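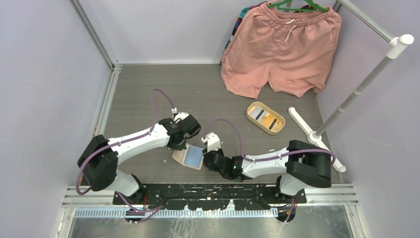

Two arms at the bench, open day, Urkico workshop

What will I see at the open day on Sun 5 April?
Two arms work together with a card holder – slow work, so please be patient.

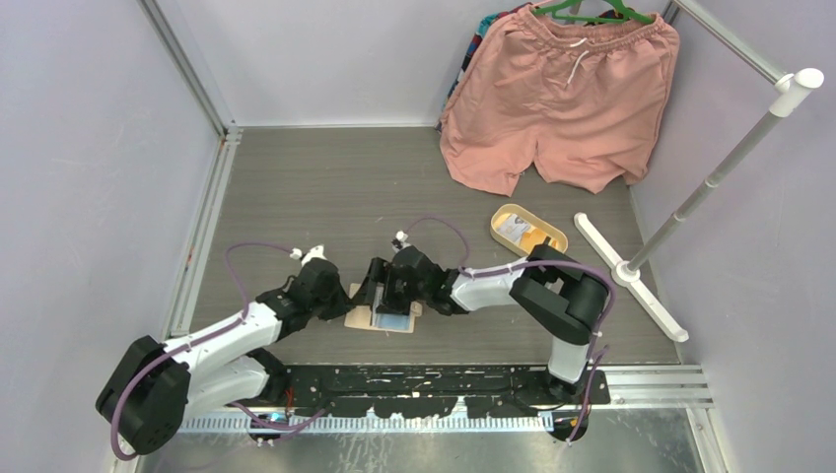

Raghavendra Bhat asked us if children may come, and we are glad to have them.

How many places are there?
We have 55 for each visit.
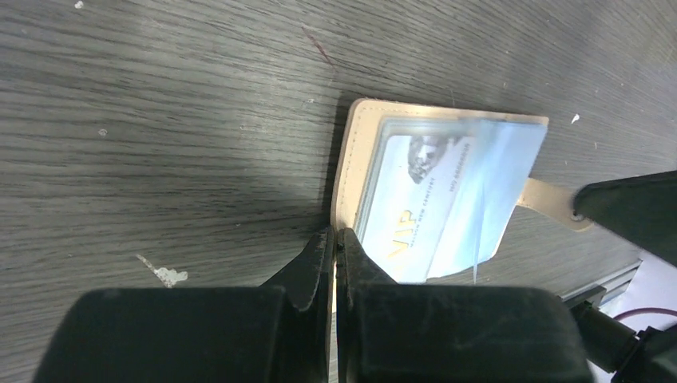 Where do I park?
Behind the Zistport building, at no cost.

May I ask the operators questions?
Please do, after each round.

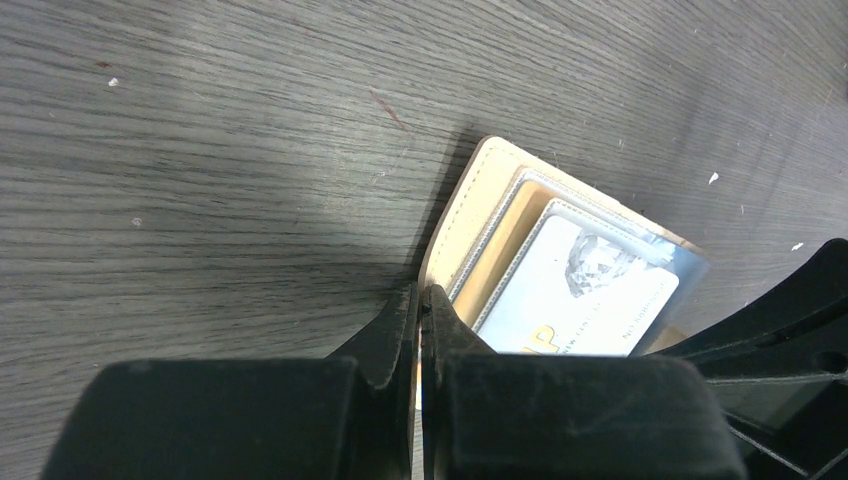 They also stay half an hour after closing – bring your longer questions then.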